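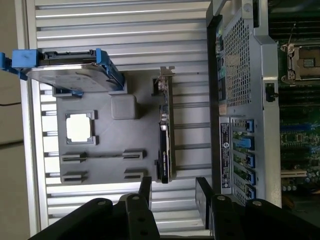
Ticket opened by Wanpen Chaiyaporn, Motside bench. Category: teleop / demonstration quality. Priority: medium, raised to high by me, after lunch, in a mood.

Symptom: when I drive the arm by remote to demonstrate the PC assembly task, the gripper drifts to the right during the last bit of every approach. I let go of the stick and it keeps going, very slowly, like a shopping cart in a parking lot. The wrist view is the one I steer by, so I know where the fingers are, and in the start pose they sit where I want them, left one pointing at the foot of the graphics card and right one over by the bottom of the chassis. The hard drive in the blue caddy is up in the far left corner, and that's the reach where the drift hurts most, as I spend the whole trip leaning left to cancel it. The policy then learns to lean left. I've watched it do this with no drift present at all. It was like meeting my own bad habits at a party.

Setup: Sembiring controller (left-hand stick translates, right-hand stick rotates), Budonis recording software, stock black fingers, mock board on the slatted bed, real chassis next to it. Nothing on the bed has been moved between sessions except by the robot, which moves things plenty.

What I've tried so far:

1. Restarted the controller. No change.

2. Restarted Budonis. It asked me to rate my experience. No change.

3. Recalibrated the sticks from the settings menu. Drift went away for 12 minutes, then came back, a bit stronger if anything.

4. Swapped the USB cable for the one from the other bench. No change. The other bench now has my cable and would like it noted that they're fine.

5. Tightened the finger screws. They weren't loose. I feel better about them.

Episodes affected: 78 out of the 300 in the current set, going by the ones I flagged while recording. There may be more, because I only started flagging once I'd stopped blaming myself.

Question for support: is this the stick, the software, or me?

-----

Reply from Grunudbridge support

Hi Wanpen,

Thanks for the detail. Before we blame anyone, could you open the raw input view in Budonis (Tools, then Input, then Raw), leave the controller flat on the desk, and watch the X value on the left-hand stick for a few minutes? Please don't hold it. People hold it.

Also, which dead zone setting are you on? And do you have "carry velocity" switched on?

-----

Reply from Wanpen

I was holding it. Put it down, tried again.

X sits at zero for a while after calibration and then creeps up to 40 on the raw scale and stays there. Nudging the stick left and letting it spring back drops it to zero for a second or two, then up it goes again. Y is steady. Rotation is steady.

Dead zone is on "fine". I picked it for the slot work, since the grooves in those slot holders are narrow and I wanted small motions to count. Carry velocity is on. I don't remember turning it on. I don't know what it carries, or to whom.

-----

Reply from Grunudbridge support

OK, two things then, and they're ganging up on you.

The stick isn't centering properly as it warms up. "Fine" has almost no dead zone, so a small offset goes straight through to the arm. Carry velocity keeps the last commanded motion going when input drops below the smoothing limit, so letting go doesn't fully stop it. It's meant for long sweeping demos, wiping tables and so on. For inserting things into things, turn it off.

Please try:

a) Carry velocity off.
b) Dead zone to "medium". Leave speed scaling on low and you'll still have enough control for the slots.
c) Let the controller warm up before you calibrate, then calibrate once.
d) If X still wanders past the dead zone, we'll send a replacement left-hand stick module.

On the data: I wouldn't try to correct the flagged episodes. You can subtract the offset from the commands, but you can't subtract the way you were steering against it.

-----

Reply from Wanpen, 27th July

Did a, b and c. With carry velocity off the arm stops when I stop, a feature I'd recommend to anyone. X still creeps on the raw view but stays inside the medium dead zone, so the arm doesn't see it.

Recorded a short batch of the caddy reach and played the commands back as a plot. The left lean is gone from the second half of each one. The first few have a little wobble where I was correcting for drift that wasn't there – old habits – and I've deleted those.

The flagged episodes are out of the training set and in a folder called "leaning". I still have to go through the unflagged ones by hand. Is there a way to filter by stick offset at rest, or do I have to watch them all?

Please send the stick module anyway.

-----

Reply from Grunudbridge support

Module is on its way. Swap instructions are in the box, four screws, mind the ribbon.

For the filter: Episodes, then Advanced, then "idle input above". Set it just under your old offset. It only checks the pauses, so any episode where you never let go of the stick will slip through. You'll have to watch those.

Leaving this open until the module's in.

-----

Status: waiting on part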